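Fotini Politis
September 17, 2022

1/ Okay, I promised a few of you a proper thread on what I've been wearing, smelling like and talking myself out of buying lately, so get a coffee because I am incapable of being brief about any of this!

2/ Let's start with the coat. I have wanted a camel coat since I was in college, and every single year I try on a dozen and decide I look like I'm playing a lawyer on TV. The one that finally got me is from Galia. It has a dropped shoulder and no belt (the belt was my whole problem, I see that now) and it hits right at mid-calf.

3/ It was $369. I know. I left it in my cart for so long that the site started sending me little "still thinking?" emails, and yes, I was still thinking, thank you for asking. I wore it to dinner Thursday when it was much too warm for a coat and I'd do it again tomorrow.

4/ Sizing, before you all ask: I'm between sizes and took the smaller one. A chunky sweater fits under it, but a chunky sweater plus a scarf tucked inside is pushing it. If you run cold, go up.

5/ Next, perfume. My cousin brought me a bottle of Gesia back from her trip and I was polite about it for a week because the first spray is very, very green, like somebody snapped a tomato stem under your nose. Then it settles down into fig and something a bit salty and now I put it on to go to the mailbox.

6/ It does fade by lunch. I've started spraying the inside of my scarf instead of my wrists and that gets me most of the way to dinner. (Test it on an old scarf first. I have a pale silk one that will never be the same, and I don't want to talk about it.)

7/ Jewelry! I stopped in at Konstantinidis to get a clasp fixed, which should have taken ten minutes, and came out an hour later with small gold hoops I hadn't planned on. They're the twisted kind, thick enough to look like something but light enough that I forget to take them off at night.

8/ I also tried on a cuff there that cost $2,174 and I would like it on record that I handed it back. I did ask her to keep me in mind if they ever do a silver one, though. She wrote my name on a card and everything.

9/ Shoes have been harder. I ordered 2 pairs of the Wenerell loafers, the black and the oxblood, fully meaning to return one. The black rubbed my left heel raw in an afternoon and the oxblood felt like slippers from the first minute, same size, same last, same everything as far as I can tell. So the black ones are going back and the oxblood ones are going everywhere.

10/ I wore them with cropped gray trousers and a big white shirt and got a compliment from a teenager, which I will be living on until January.
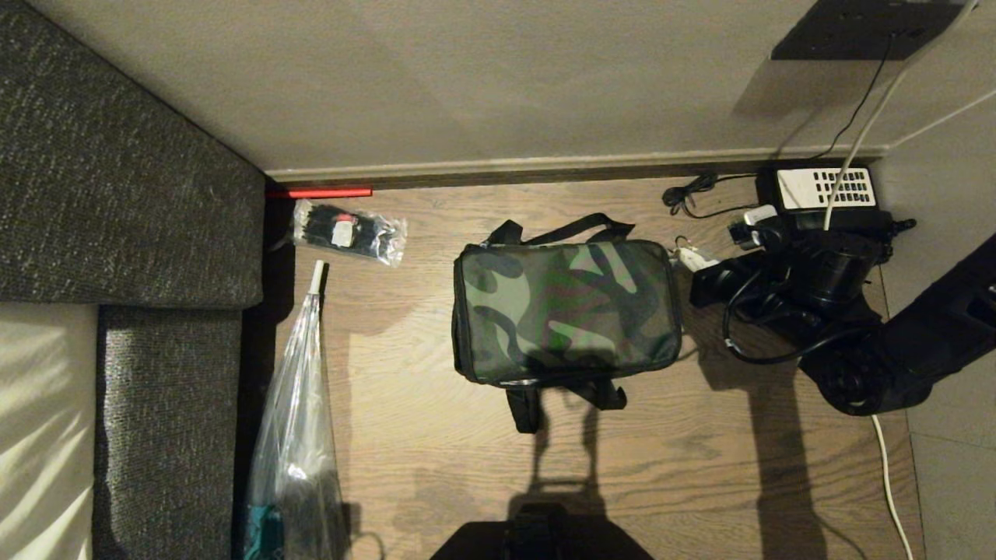
11/ Things still sitting in open tabs: a bottle green velvet blazer (where would I wear it? everywhere? the dentist?), a pleated skirt in a silver that might be too much silver, and a set of 6 pairs of ribbed socks in the prettiest mustard and rust colors. The socks will probably happen tonight, let's be real with each other.

12/ And one thing I closed the tab on: those enormous puffy shoulder bags. I love them on every one of you, I truly do, but I tried a friend's on and couldn't find my keys, my phone or my lip balm, and I only had it for the length of a block.

13/ If you've found a good lip balm that doesn't taste like a candle, please put it in the replies, because mine is nearly down to the plastic. Also very open to opinions on the velvet blazer, particularly from anyone who has one and can tell me if it picks up every hair in the house.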